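Ticket 1553: recycling bin keeps tipping over in the drinks corner
Status: open
Site: Lamard building, ground floor
Category: Furniture and fittings

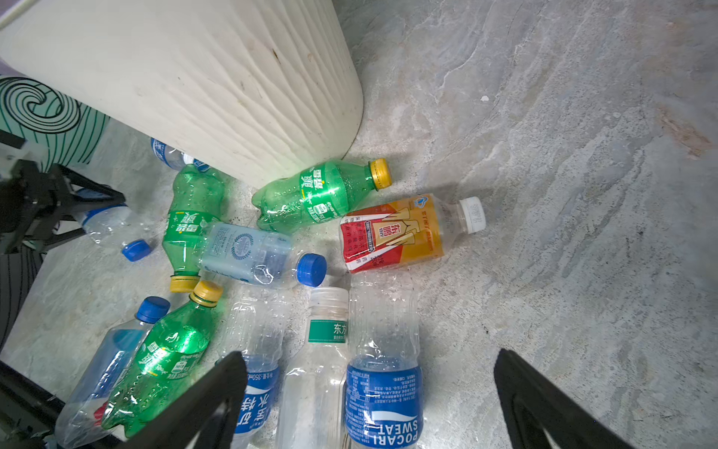 Attachment 1. Bin on its side, empties on the tiles.

Hi again Odov support! Me with the bin. It's the cream one with the wavy ridges, and this is the sort of mess we're dealing with (a few Sprites, a Dongpeng with the orange label, and a bunch of water bottles).

To recap for whoever picks this up: it's the tall round bin we got through you in January, and it won't stay upright once there are bottles in it. It's fine empty. It's also fine with paper in it, oddly enough. But people drop bottles in from a bit of a distance, they all land on one side, and over it goes. I'd love to tell everyone to aim better but I've met my coworkers.

What I've tried so far:

Moved it off the grout line and onto the middle of a tile. Bit less wobble, still fell.

Put a folded tea towel under the base. Worked for a morning, then the towel slid out and I had a towel problem as well.

Swapped spots with the old Brandow bin from upstairs. The Brandow stood there all day without any trouble, so I don't think it's the floor. I put yours in the upstairs hallway and it was down by lunch.

Put a bag of sand in the bottom. This is the best one by far! It stayed up for 3 days. The catch is that the liner doesn't sit properly over the sand, so bottles slip down between the liner and the wall and you have to fish them out by hand, and whatever's left in them goes everywhere. Not my favourite part of the week.

Your last reply asked whether the base is warped. I put it on the kitchen counter and pushed on the rim, and it does rock a tiny bit, but I can't tell if that's the base or the counter. There are some grey smudges on the outside too, which I'm not fussed about, they're just scuffs as far as I'm concerned.

Two questions. Do you sell a weighted ring that would fit it? The Kratochvíl catalogue has one listed as part 88 but it doesn't give a colour or an inside measurement. And if not, can I swap the bin for the wider model and pay the difference?

I'm at the front desk until 4 most afternoons if it's easier to call, extension 13. Cheers!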